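Living Room Tips: The Coffee Table

A coffee table left alone for 3 days will collect mail, mugs and one sock. Give it a tray. Whatever won't fit on the tray has to live somewhere else, and you'd be surprised how fast the mail gets opened. 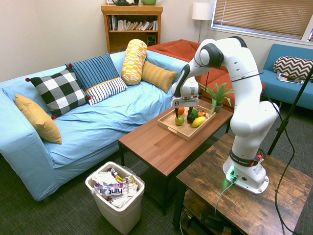 Toy fruit and vegetables count as decor if you keep them on the tray. On the floor they are a carrot under your bare heel at night.

Keep a fern at the back corner, well away from elbows. Straighten the sofa cover once a day and shake out the cushions while you're there.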